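Winell launches flat-packed mailing box for small sellers

Winell has added a lidded cardboard mailing box, the Dilten, to its range for people who pack and post orders from home. It goes on sale in April in packs of 18 and 90.

The box arrives flat and folds into shape by hand. The lid is joined along one side, so it stays out of the way during filling – a request that came up often when the company asked 300 customers about their packing. 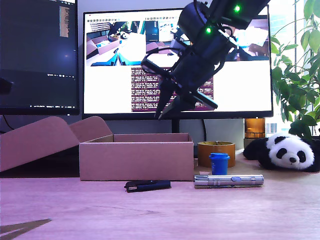
An open cardboard box on a wooden desk, with its lid folded back.

"Most of our customers pack at the same desk where they answer emails," said Lai-ching Cheng, product manager at Winell. "They wanted a box that would sit beside the screen and still leave them room to work."

Samples are available to trade buyers on request. Orders of 200 boxes or more are delivered free.

Press contact: Tien-fu Kwan, Winell press office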